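Subject: Re: [rovcombe-quilters] hand quilting thread, again

Hi all,

Sorry for the slow answer, I've been up to my elbows in binding. Szu-yu Lo wrote back in March:

> Has anyone used the Durnetti cotton for hand quilting? My old
> thread shreds after 2 or 3 needlefuls and I'm about ready to
> throw the whole hoop out the window. I'm on a queen size with
> wool batting, if that matters.

Oh, it matters! Wool is a dream to needle but it does seem to go hard on some threads. I've now used up a whole spool of the Durnetti (300 yards, and I bought a second before the first ran out, so that tells you something) and I like it a lot. It's glazed, so it slides, and it doesn't get that fuzzy look near the eye. The cream is a bit yellower than it looks on the shop website. I cut mine about as long as my arm and no more. I know, everyone says that, and I ignored it for over 10 years and spent most of them picking out knots.

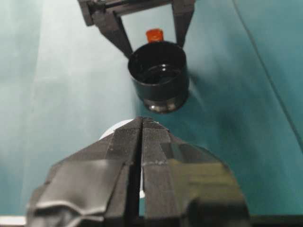 Up close, with the ribbed pads.

The Clavasix thread is cheaper and comes in way more colors, but I found it splits if you use a big-eyed needle. With a size 10 between it behaved fine on my sampler. On the wool, not so much. I still keep the gray one around for basting because I got it on sale and I'm too stubborn to give it away.

Somebody on the list also asked about marking. I tried the chalk wheel from Tse on the dark border and it brushed off before I'd gotten halfway down the side, so I went back to my silver pencil and a light hand. For the light blocks I use painter's tape and just stitch along the edge (don't leave it on overnight, though, I got a sticky line once and it took forever to come out).
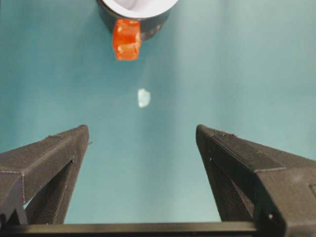

Wing-sze Cheung: I'd wax the thread even if it's glazed. Just a little, then run it under a warm iron between two scraps of muslin. Mine stopped shredding when I started doing that, and I'm using the cheap stuff.

Wing-sze sent me that off list and said I could pass it on. I haven't tried the ironing part yet but I'm going to on the next border, which is all feathers and will probably keep me busy until I'm old.

Szu-yu, check your needle too! I had one with a rough spot inside the eye and blamed the thread for a good two weeks.
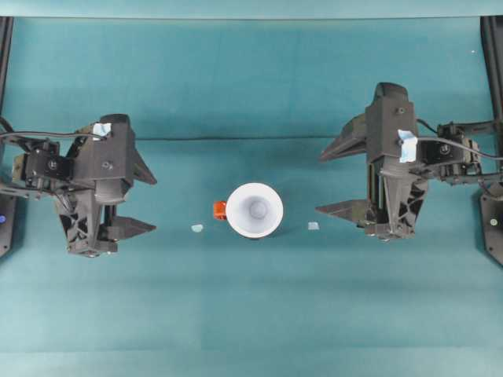 Do you need a thimble with glazed thread? You do if you want to keep your fingertip, same as with any other thread, and I like the leather kind with the little coin in it.

If anybody has the Durnetti in the dark green, let me know how the color holds up in the wash. I've got enough of the backing left for a couple of pillow shams and I'd like to do them to match.

Happy stitching,
your friend with the feathers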